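Jetel puts laundry day first with the opening of its new folding room in Trirdale

TRIRDALE, February. I've been folding other people's clothes for a living for longer than I like to admit, so forgive me if I get a bit giddy here, but Jetel finally has a proper folding room! It opens to the public this Sunday at 10am, on the ground floor of the old Sydorenko building, and I'd love you to come and have a nosy.

I'm Cristian Nina and I run Jetel, a small laundry and mending service. We started with 2 machines and one ironing board that leaned (we still have the board, it still leans). These days we wash, dry, fold and mend for 786 households in Trirdale and the villages on the Suvitz side, and until this winter all of the folding was done in a corridor. You'd be halfway through a duvet cover and somebody would need to get past with the post.

The new room gives us 27 square metres, with good daylight for most of the day and pale, smooth worktops at a height that suits people who stand up for their work. I went on and on about the worktops. Dark clothes are the hardest things to fold well because you can't see the seams or the fluff on a dark table, and a good half of what comes through our door seems to be black: school trousers, work fleeces, waiters' aprons, the lot. Put them on something light and you can see every edge.
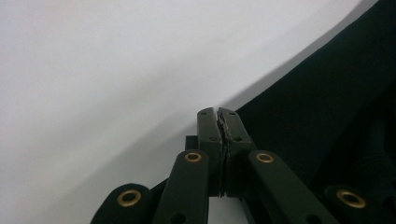
Black fabric-like material against a pale, smooth surface at Jetel, Trirdale.

We'll be running folding sessions in the room too, which is the part I'm most excited about. They last 57 minutes (I timed one with my sister and that's when the kettle went on) and you bring your own washing. Fitted sheets are covered, yes. So are jumpers that stretch at the shoulders, and how to pack a drawer so that you can get at the bottom layer without pulling everything out. Bring something black and something awkward.

Regular customers won't see much change. Bags still go out on the same rounds and prices are staying put until the summer. What should get better is the mending, as the sewing table now has a spot by the window, and small repairs such as hems and loose pockets can be done the same day if they reach us before noon. Zips take longer, sorry.

A big thank you to Suvitz Joinery, who fitted the worktops and came back twice when I changed my mind about the height.

The folding room is open from 10am to 4pm this Sunday, with tea and a rather large fruit cake. Entry is free and there's no need to book. Places on the folding sessions can be reserved at the Jetel counter, and members of the press who'd like to visit beforehand should ask there for Cristian.

ENDS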